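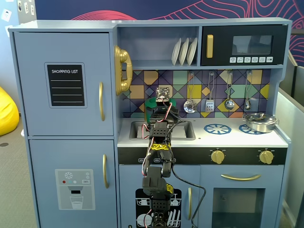 play kitchen, blue one, front view

From: Þórey Egilsson
To: playroom list
Date: February 27, 2018
Subject: Re: [playroom] which kitchen for the Stivbridge room??

Quick one, am between pickups. Answers under each bit, picture is at the top for those who asked what the thing looks like.

Gunhild Ingvarsson wrote:
> Hi all, I know we went back and forth on this in the fall but the
> Stivbridge room still has nothing for pretend cooking except the
> crate of plastic fruit. Somebody mentioned a blue kitchen. Is it
> wood or plastic? We had the plastic one from Etura before and the
> doors were off by May.

Wood. Light blue. Fridge on the left, a tall one, freezer door on top and fridge door below, gold handles on both. I can't promise you anything about hinges long term, ours has only been up 2 weeks. So far the doors close. Ask me again in May I guess.

> What is there to DO on it? The Etura one was a stove and a hole.
> The kids ran out of ideas and started posting blocks in the hole.

Lots more than that. There's a shopping list on the freezer door, a black chalkboard sort of panel with lines under the heading. That is the hit of the whole thing by the way, the four year olds "write" on it all morning and then read it to you. Very long lists. Mostly cheese.

Phone on the side of the fridge, gold, with a curly receiver. Expect fights. We have a sand timer for it now, works ok.

Microwave up top, stove with 2 burners on the right, and the sink is over on the left so two kids can stand at it without elbowing. Three I would not try. Dishwasher under the counter too, with plates and cutlery printed on the front. Mine had never seen a dishwasher door on a play kitchen and went straight for it.

The water and ice thing on the fridge is only printed, same with the burners. Somebody will hold a cup under that spout and wait. Every single day. They do not mind as much as you would think — I just say glug glug and they're happy.

> Does it come with pots and things or do we have to raid the
> Travemden boxes again?

Depends where you get it, I bought ours secondhand and the lady put everything in one bag so I don't know what was original. We have a silver pot with a lid, the white plates that stand up on the shelf, and the utensils that hang on the hooks over the counter (slotted spoon, spatula, ladle, little spoon). Hang them UP at the end of the day, please pass this on to whoever closes. If they go in the fruit crate you will not see the little spoon again till summer.

Do still raid the Travemden boxes though. There was a set of cups in there and some felt food, I think in box 74 but the numbering is a mess since the move. Could be 47.

> How loud is it to look at? Our room is already pretty busy and
> Room Two complained about the rug.

Ha. The main part is a calm blue and the counter is white, so fine. But the wall behind the counter is all triangles and diamonds, purple yellow teal orange, the lot. I like it. If you put it against your plain wall by the coat pegs it'll be ok. Not next to the rug!!

> Price? I have 332 left for the room and that has to cover the
> book bins.

New, the ones I saw at Grímsdóttir were 633, so no. Secondhand I paid less than half of that and had to go get it with a borrowed van. Keep an eye on the swap page, they do come up, mostly when people move. Measure your doorway first, and ask if it comes apart. Ours didn't want to and we ended up taking it through the yard on its back with the knobs in my coat pocket.

Oh and the knobs, gold ones on the black strip under the counter. Check them before you pay. One of ours was just pushed on, needed a dab of wood glue.

For cleaning I use a damp cloth and a drop of dish soap, nothing gritty, esp. on the printed bits. Chalk dust gets down onto the fridge door and then on everyones sleeves. Keep a rag nearby.

That's all I have time for. If you want to come see it before you decide, mornings are bad, after nap is good, bring a kid. Also who has the key to the shed, it was not on the hook

Þórey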